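Planning your first bench arm: what to buy, and when
Section 2 of the Milent set-up guide
Written by Wyn Morgan. Last changed 06/04/2026.

Before you start
I've written this section for whoever is holding the budget, and I'm assuming you haven't bought anything yet (if the arm is already sitting in its crate, skip to section 3 and come back when you've got a cup of tea). You'll need your room plan, a tape measure, and the name of the person who signs off your spending. Milent is the planning software, and you can do every step below in the trial copy.

Note: prices go in the sheet without tax. I mixed the two once, in my first plan for the Waltlow site, and spent an entire afternoon trying to find out why nothing added up.

2.1 Work out what you really need
1. Open a new plan and give it a name you'll recognise next year. "Test 4" is not a good name, and I have several of them.
2. Write down the job in one plain sentence. "Pick up one piece of fruit from a table that has other things on it" is fine. "Flexible handling" is not, and you'll end up paying for everything in the catalogue.
3. List the things the gripper has to hold, and measure the widest one. Use a real one from the shop, at its fattest point.
4. List the things that will be lying nearby but should be left alone. Cutlery is a good test, thin and shiny and easy to knock.
5. Enter the weight of your heaviest item, then add the weight of the gripper. People forget the gripper all the time – it hangs off the end of the arm and it counts towards the load.

Caution: don't choose the arm from its reach figure alone. That figure is for the arm at full stretch, and you want it working comfortably inside that.

2.2 Try it in the simulator first
I'm very keen on this part! You can lay out a room, put in a table and chairs, and find out that the base is in the wrong corner before anyone has drilled a hole.

1. Load the room called "Onyeka dining". It comes with a long table, chairs, some cutlery and a green fruit.
2. Put the base where you think it'll go in your own building.
3. Set up your views. I like one over the table, one close in on the gripper, and one standing well back so I can see the base and the seating together.
4. Lower the gripper to the fruit and stop there.
5. Go through the views one at a time and note anything you'd have to move, shorten or buy again.

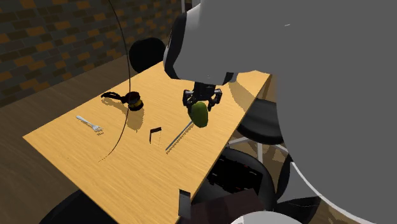
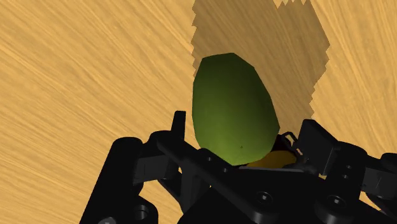 Base, arm and table in one view:
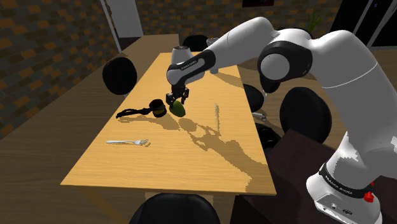
Halima Effiong wrote back after reading an early draft to say that I'd made the arm sound like the whole bill. On her last plan the arm had been the easy bit to get approved, and it was the stand, the guarding and the spare fingers that sent her back to ask for more. She wanted all of those in the sheet from the first day, with a line each, even if the line only says "don't know yet". I've changed 2.3 to suit, and I think she's right.

2.3 Fill in the budget sheet
1. Start with the arm and its controller. Check whether the quote covers both, as some sellers list them apart.
2. Add the gripper, plus one spare set of fingers. Finger pads wear, and waiting for a new pair is dull.
3. Add the stand or plinth. Your dining table will not do for this, however solid it feels when you lean on it.
4. Add cameras, mounts and cables. Measure the cable run along the route it'll take, up the wall and over the door if need be.
5. Add guarding and the emergency stop, and leave the line open until your safety assessment is done.
6. Add training. I allow 30 hours for each person who'll use the arm, and I've never had any left over.
7. Put 4 per cent of the total aside for delivery and lifting. If you're upstairs with no lift, ring the carrier first and use their price instead.

Note: the sheet will let you leave a line blank, and it'll treat the blank as nothing to pay. Type "don't know yet" and it turns the line amber and nags you, and you want it to nag you.

2.4 Plan the room
1. Mark the full sweep of the arm on your floor plan, elbow included. The elbow swings out further than you'd think and it's usually the first thing to meet a chair.
2. Move the seating outside that line, or plan for seating that can be taken out while the arm is running.
3. Check where the daylight falls. A strong shadow across the work can upset a camera, so budget for a blind if you've got big windows.
4. Leave space to get behind the base. You'll want to reach the plugs without crawling.

Caution: nobody should be inside the marked area while the arm has power, unless your safety assessment says they can be. A tidy budget is no reason to skip this.

2.5 Decide when to buy
1. Ask each supplier for a delivery date in writing. Wininov quoted me 40 working days on my last order, and I built the plan on that with a gap after it.
2. Keep installation out of August if your building shuts down for the summer. Mine does, and a crate in a locked loading bay helps no one.
3. Set the end date of the plan. Ours runs to 2032, which takes in one change of gripper and a service each year.
4. Ask how long spare parts will be kept for the model you've picked. If the answer stops short of your end date, put a second gripper in now or look at another model.
5. Save the plan and send it to whoever signs. Use "Send as summary" for this – the full sheet is long, and they'll ring you with questions about cable clips.

Once it's been signed, lock the plan from the File menu. You can still add notes, but the totals won't move. Carry on to section 3, Unpacking and checking the arm.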